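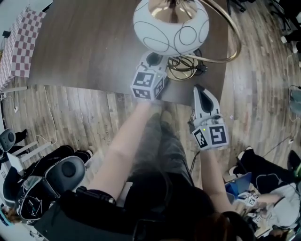
Lamp on the dark wooden table.

Home | Reports | Screenings | People

Our film report: "Iltbridge"

I picked this short because Floarea Ene and I both love slow ghost stories (the slower the better!). It runs 43 minutes and the first ten are just a woman waiting for a ferry - and I was glued. We showed it in April and got 100 comment cards back. Most people liked the ending way more than I did. Vinh Bạch thinks the drowned brother is a dream, but I say he's real, and the wet coat on the stairs backs me up. The music is too loud, though.

Last updated: Friday, December 27, 2024

Contact | © Odudton Film Class | Back to top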